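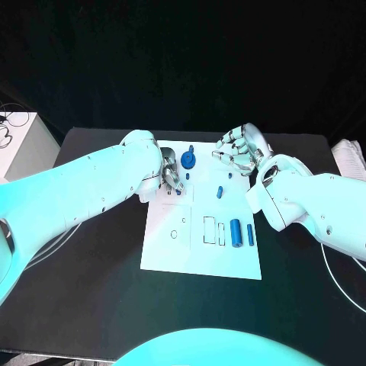

Ubaldo Longo reckoned, when I first brought this up in August, that an outline on paper should always be a shade bigger than the piece meant to stand on it, and that I'd made mine far too snug. I've been turning that over ever since and I still can't decide, so I'm throwing it open to the rest of you.

Printed place-sheet for small pegs: how much room should I leave round each shape?

Asked Oct 18, 2021
Viewed 3220 times
Tags: sorting, templates, small parts

Hello all. I have a set of little blue pegs and cylinders, some thick, some thin, and I like to lay them out on a large white sheet with a printed outline for each one. There are thin black circles for the ones that stand up and tall rectangles for the ones that lie on their sides. It goes on a dark table with a black curtain behind, and I do love how clearly the white shows up against all that.

My trouble is with the outlines. If I draw them exactly to size, the piece hides the line completely and I can't tell whether it's straight. If I draw them bigger, everything ends up looking a bit lost!

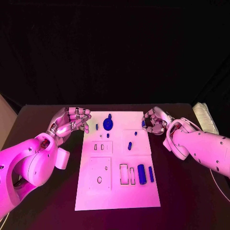

The other thing is the light. We sometimes have a strong pink wash over the table, and I wonder whether that calls for a thicker line, or a different colour, or whether I'm fussing. The tiniest pegs bother me most, as they're the easiest to knock over when you reach across for something else. I print at Grasso, who are lovely but do charge by the sheet, so I'd rather not go through a whole stack of trial versions if somebody has already worn this path smooth. Sorry for going on!

2 answers

Answer 1 (33 votes)

I'm with Ubaldo, mostly. I've made a good many of these for a Clustetti parts tray and a gap of one millimetre all the way round suits anything thicker than a finger. For thin ones go down to half that, or the peg wanders about and you start nudging it, and then you've knocked its neighbour and you're off round the table looking for it (ask me how I know).

Stand each piece on plain paper, draw round it with a very sharp pencil, measure the pencil line and work from that. My first sheet went straight from the measurements on the packet and hardly anything matched, which was a sad afternoon.
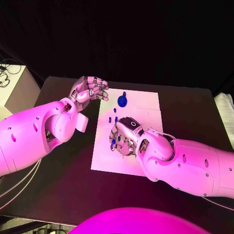
Keep the tall rectangles well away from the circles too. A piece lying down needs room at both ends so you can get hold of it without brushing whatever is standing next door. I leave 6 centimetres if the sheet is big enough and squeeze it if it isn't. As for pink light, black is the line colour I'd stay with. Red goes very faint under it. I did try a thicker line once and found I was lining the pegs up with the outside edge one minute and the inside edge the next, so thin again for me.

Do weight the corners of the sheet, or use a dab of low-tack tape. A sheet that has crept round a little will have you blaming your outlines when there's nothing wrong with them.

Answer 2 (18 votes)

just use card, paper curls. I got mine from Grovon

Comment on answer 2: Matt card though, please, the shiny sort glares dreadfully under a lamp. I had to turn mine over and draw the whole thing again on the back.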